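Wurenmont families hand on 241 baby items at March swap

If you passed the Wurenmont branch library one morning in March and wondered why the line went clear around the bike rack, the answer was baby clothes, picture books and a great deal of coffee. The spring swap filled the big reading room from end to end, and by noon 241 items had gone home with new families.

Folasade Oyewole came for a winter coat and left with the coat, a stack of board books and the phone number of another mother on her street, whom she had somehow never met. "We've lived four doors apart for 2 years!" she said, laughing.

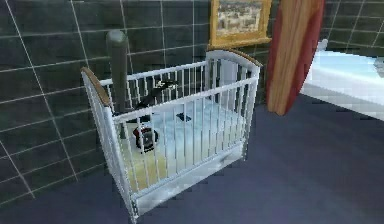
Wurenmont Library | Children and Family Services

Bigger things like cribs and high chairs are still handled by request, so please call the desk before you load up the car. Endang Pelupessy, who looks after the request list, will ask for the maker's name and the year, and she checks every crib against the recall notices before it is offered to anyone.

The next swap is planned for the fall, and clothes up to size 4T are welcome at the children's desk until then, washed and in a bag with the size written on it. Mittens are especially wanted, in pairs if you can manage it.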